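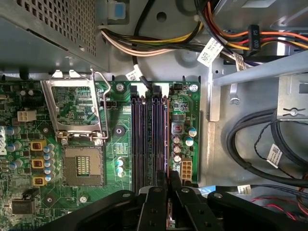

Grigore Costache wondered whether the power supply had simply had its day, and asked how old the machine was before he would say any more.

It's my late uncle's desktop, a Dell, and I use it for the allotment society accounts. Since I moved it to the back bedroom it switches itself off after 15 minutes, sometimes sooner. No warning and no blue screen. It was fine downstairs. The house was rewired in 1984 if that matters. Do I need a new computer?
Posted by Fladine, August 15, 2022

Grigore Costache
Try it on a different wall socket first, without the extension lead. Then take the side off with the plug out and look for dust on the processor fan and in the power supply vents. Blow it out in short bursts and stop the fan turning while you do it. If it still cuts out, borrow a supply that is known to work. Check the plugs match, as a lot of Dells don't take the ordinary sort. Don't open the supply itself.

Engelbrecht
Mine did this. New one, 300 quid, no more trouble.

Salavia
Is it pushed up against a radiator or a curtain? Leave a gap at the back. I'd also copy the accounts to a memory stick today, before you touch anything. A replacement battery for the board is under 5 pounds but I doubt that's your fault, a flat one normally just loses the clock.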